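Stores and Records Assistant (fixed term)

Location: Skirkham, ground floor office
Hours: 3 days per week, 8.30 am to 4.30 pm
Start: April
Reports to: Holger Lunde, Office Services

Prandier is seeking a Stores and Records Assistant for the reorganisation of office storage at its Skirkham site. The post covers the emptying, sorting, relabelling and refilling of low cabinets in the main office, together with the transfer of older project papers to the Aguirre archive. The contract runs for 13 weeks. An extension is possible but should not be assumed.

The office contains 58 cabinet units. Their contents have been added to by successive teams and the existing stores list no longer matches what is on the shelves. The list will be rebuilt from the cabinets outward, one unit at a time.

Main duties

Open each unit, remove the contents and enter them in the stores register (Flullia, version in use at Skirkham).
Separate stationery, boxed equipment, bound papers and loose papers.
Return retained items to the shelf given in the layout plan. Flat boxes are stored lying down, label side out.
Pack papers for Aguirre in archive cartons and complete a transfer sheet for each carton.
Check door hinges and shelf supports on each unit and report faults the same day.
Keep cabinet tops clear at the end of each shift. Items awaiting a decision go on the holding shelf with a dated slip.

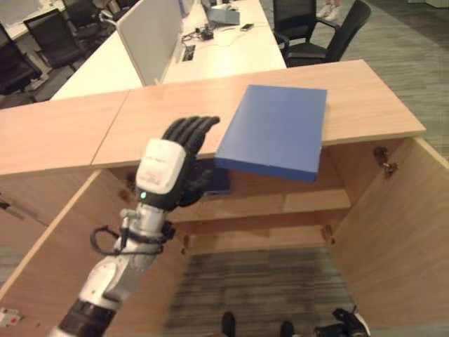
Cabinet with doors open and blue box on top, main office, Skirkham.

Work is carried out while the office is in use. Doors must be closed whenever a unit is left, and boxes must not be left projecting over the front edge of a cabinet. Much of the work is at knee height. Kneeling pads and a low stool are supplied. Full cartons are moved by trolley and are not carried between floors.

Essential

Experience of stock control, filing, library or records work.
Accurate data entry from handwritten and printed labels.
Ability to follow a written layout plan and to record departures from it.
Ability to bend, kneel and lift for a large part of the shift, with reasonable adjustments where required.

Desirable

Previous use of Flullia or a similar register.
Knowledge of retention periods for project papers.

The register currently holds over 100 entries marked "location unknown". Clearing these is part of the post and will be reviewed with the line manager every second week.

To apply, send a CV and a covering letter of one page to Holger Lunde, Office Services, Prandier, Skirkham. The letter should describe one storage or filing task you have completed, including how the contents were recorded. Shortlisted applicants will be asked to complete a short sorting and labelling exercise on site before interview. Travel costs within the county are refunded on production of receipts.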